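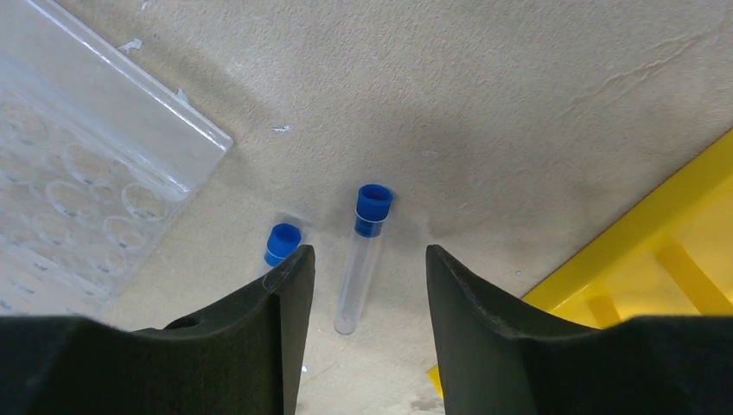 Chapter 4
When the Routine Work Moves

Dragica Golob ran the sample bench at the Flatbridge testing lab long before any of it was automated. On a normal shift she and two coworkers sorted nearly 300 tubes by hand, checked each label against a list, and passed the racks to the analysts. In July the lab began handing the sorting to a robot arm. The bench stayed where it was, and so did Golob, but her day changed.

She now spends the first hour setting up supplies and reading the overnight log. When the arm stops, she decides whether to clear the fault herself or call Irfan Wibisono in maintenance. Her wrists hurt less. She also says she knows the samples less well than she used to, and that new hires learn the bench more slowly – they see the problems but few of the ordinary tubes.

Her manager, Irja Koskela, had expected to save time. Some was saved. Some went into writing instructions, retraining three people, and arguing over who signs for a sample that a person never touched.

This chapter looks at changes of this kind. Section 4.1 separates a job from the tasks that make it up. Section 4.2 deals with skill and how it is lost or gained. Section 4.3 covers responsibility, pay, and the grading of new duties. Keep the Flatbridge bench in mind as you read; the exercises return to it.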